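Grillik returns bench: what the arms took over and what they left

Module report, Work and Technology, second year

2. The workplace

Grillik runs a returns site at Cirkham for home gym equipment. Stock comes back from customers, gets checked, taken apart if need be, and goes out again as repacked sets or spares. The firm put two arms on one bench in September. The company newsletter called this "taking the strain out of returns". I spent four shifts there and talked to seven of the bench staff, and I'm not sure whose strain was meant.

The job given to the arms is narrow. A small dumbbell is laid on the bench, and parts are to end up in a white tray. 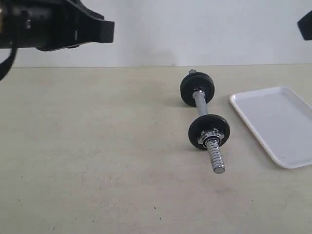 Figure 1. Dumbbell and tray on the bench, with one gripper at the left.

3. What was promised

The supplier, Lubis, quoted 2,000 parts a week for the bench. The site's own sheet for the last full week before my visit gives 1,216. Management says the rest will come with tuning. Two of the staff told me they had heard the same in the first week. Before the change, two people on the bench did around 2,000 between them, though that number comes from memory and I could not find it written down anywhere.

4. What the staff do now

One person is now assigned to the bench where there used to be two. The other was moved to packing, on the same pay but with a later start. The person who stayed has the title "cell operator". In practice this means setting out dumbbells, emptying trays, stopping the arms when something slips and filling in a log on the Dredar screen.

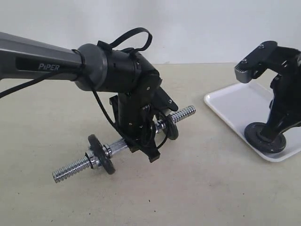 Most of the people I spoke to did not miss unscrewing collars. Sore wrists came up in five of the seven interviews, and I accept that as a real gain. What they did miss was setting their own pace. On the old bench you could do a run of easy ones and then stop to talk. Now the operator waits, and the waiting is tiring in its own way. One woman said she went home more worn out from watching than she ever had from lifting.

The training was a single morning. It covered the stop button and the log. It did not cover why the arms fail when they do, so every fault beyond a simple slip goes to Lubis by phone. Staff who used to fix their own problems now report them.

Small parts are a sore point. A threaded foot or knob is quick work for a person, and several staff doubted that giving it to a gripper saved any time at all. I have no timings for this, so I leave it as their opinion.

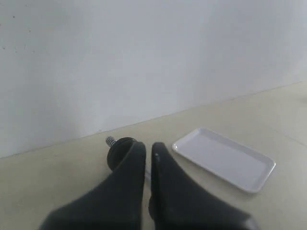
5. Limits of this report

Seven interviews is a small number and all were held on site, some with a supervisor nearby. I was not allowed to see the contract with Lubis. The weekly sheet counts parts and says nothing about how often the operator had to step in, so I can't work out how much of the 1,216 was done without help. I asked for the Dredar logs twice and had not been sent them by the time of writing.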